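Open day notes, February – sim corner

Set up by 9, doors a bit after. Zainab on the door, me and Gilles on the kitchen sim, Adjoa floating. Big screen on the wrist view as agreed, small one on the log. Matsuda people came first, then the Durar group, then whoever wandered in from the hall.

Ran the kitchen in 30 minute slots. Too long. People with kids drift off once they've had a go at driving. Next time shorter slots and let them queue.

Laptop fan screaming by the second slot, Gilles propped the lid with a book. Frame rate OK after that. Restarted the viewer once when the island texture went to mush, didnt bother the visitors.

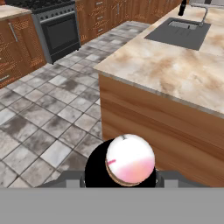

Most asked question by far: what's the pink and white thing. Told people it's a ball, a kid said pudding, fine. Need proper names in the object list before Paltard come, the current ones are just asset numbers and I had to make stuff up on the spot.

Second most asked: why show the wrist view and no arm. Good point – add an outside view on the small screen, the log means nothing to guests. Ask Fumiko if she still has the camera setup from Fultinlow.

Also the reset key is right next to the gripper key. Three resets by accident, one of them me. Tape over it for now, remap befor the next one.

To do:
– shorter slots
– object names (me)
– remap reset (Gilles)
– return the extension cord to Masanobu, room 5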